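Perforated Work Surfaces for Shared Kitchens: Product Review
Prepared by Folasade Adeyemi, Equipment Desk, Trendville Community Kitchens

The Stoyanova perforated top was in use at the Trendville kitchen through December, in place of a solid counter. It is sold as a single panel, 38 inches deep, and was supplied by Wodby at a price of $486, legs not included.

Assembly

The panel arrived flat and was fitted by two members of staff in one morning. The printed instructions are clear, although the leveling feet are described only on the last page. Staff should read that page first.

Daily use

Small holes in even rows help users line up trays and boards. Crumbs pass through to the tray below, and the tray must be emptied at the close of each session. 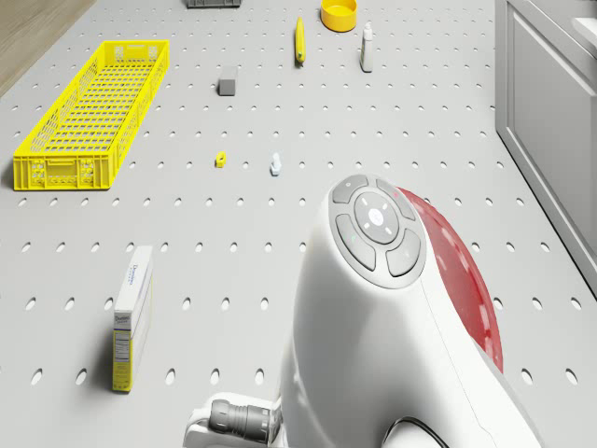
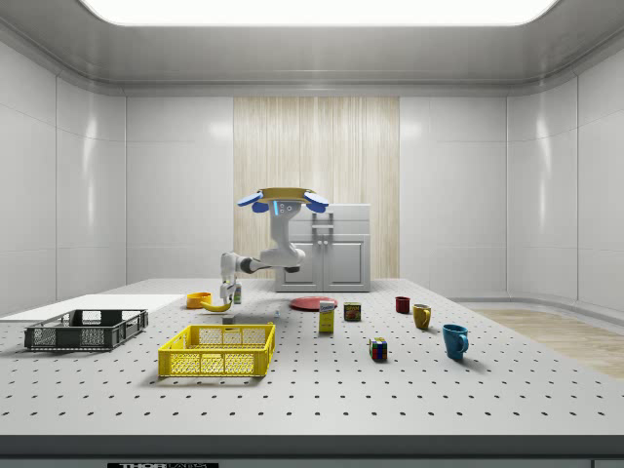 Light-colored tops with a regular pattern of small holes.

Cleaning

Flour and sugar brush away with little effort. Dough is a different matter – it lodges in the holes and needs a narrow brush, which the maker does not supply. The Trorance bottle brush, sold separately, fits well.

Rating

The desk awards the panel 26 points below the full score of 100. It is approved for purchase by kitchens that serve cold food and fruit. Bakeries should keep a solid counter for kneading.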